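Tips for a small workshop: when a supplier is late

At Bunnag we repair chairs and small tables, and one late delivery of glue can stop us for two days. These habits help us.

Write on each shelf the lowest quantity you accept. For screws we use 300. When the box is at this number, order the same day.

Keep a second supplier for glue, sandpaper and blades, and buy a little from him every April, so your account stays open.

Put 20 dollars from each finished job in a separate account. We have now over 855 there, and it is only for urgent orders.

Tell the customer about a delay the same morning you learn of it.

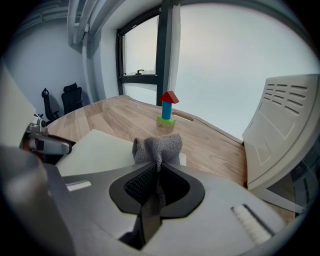 Photo: Vevine

Last updated 20 January 2026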